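# Two nights and 168 steps: the coast path at Skorkmont

I had been meaning to walk the coast path at Skorkmont since last summer, and in February I finally booked a room and went. I stayed two nights and walked the northern half on the first day and the southern half on the second. If you only have one day, do the northern half.

The path starts behind the fish shop in Tetteh. There is a car park, but it fills up early and the machine only took coins when I was there. I came on the 92 bus, which stops by the church and takes you back again as long as you are at the stop before six. The timetable on the post was the old one, so check at the shop.

The first mile is flat and follows the sea wall. After that you go through a gate and up onto the cliff, and the ground changes to short grass with a lot of rabbit holes in it. I wore boots and was glad of them. I met Ilona Kelemen and her sister coming the other way in trainers, and both of them were muddy to the knee. They told me the lower route round the headland was closed, so I took the upper one, which adds half an hour and goes through two fields of sheep.

At the top of the second field there is a bench and a view back over the whole bay. I had my sandwiches there. It was clear enough to see the lighthouse at Gumevus and the ferry going out. The wind was cold and I didn't stay long.

From the bench it is 168 steps down to the beach at Gumevus. They are cut into the slope and edged with old sleepers, and the handrail stops halfway. There is a number painted on the bottom one, which is how I know. Go down slowly. The beach itself is shingle, with a strip of sand when the tide is out, and I had it to myself apart from a man with two spaniels.

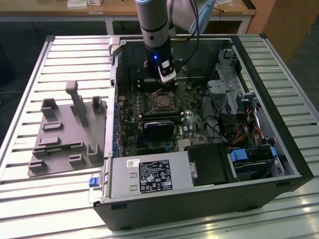
*Tower open on its side, graphics card still in.*

The café at Gumevus is open all winter from ten until three. Mariama Sarpong runs it and does soup, toasties and one kind of cake a day. Mine was ginger. She also keeps a shelf of local maps, and I bought the one with the tide times printed on the back. It is better than the free leaflet from the station, which still shows the lower route as open.

Day two was the southern half, from Tetteh down to the old lime kilns. It is shorter and much of it runs along a lane, so you need to listen out for cars. The good part is the wood just before the kilns. The snowdrops were out on both sides of the stream, and there was a heron standing below the footbridge. After the wood the path drops to a small cove with a stone slipway. I looked for the swimming steps that Nithin recommended and couldn't find them.

A few notes for anyone going:

- Toilets at Tetteh car park and at the café. None on the southern half.
- Phone signal is poor from the second field until you reach the beach.
- Dogs have to be on a lead through the sheep.
- The climb from the gate to the bench is 200 feet, and most of it comes at the start.

I stayed at Augustina Dankwa's bed and breakfast, up the hill from the bus stop. The room was small and warm, with a drying rack on the landing for wet coats. Breakfast is at eight, or at seven if you ask the night before.

I would like to go back in May and do the lower route if they have reopened it. The sign on the gate said spring, without saying which part of it.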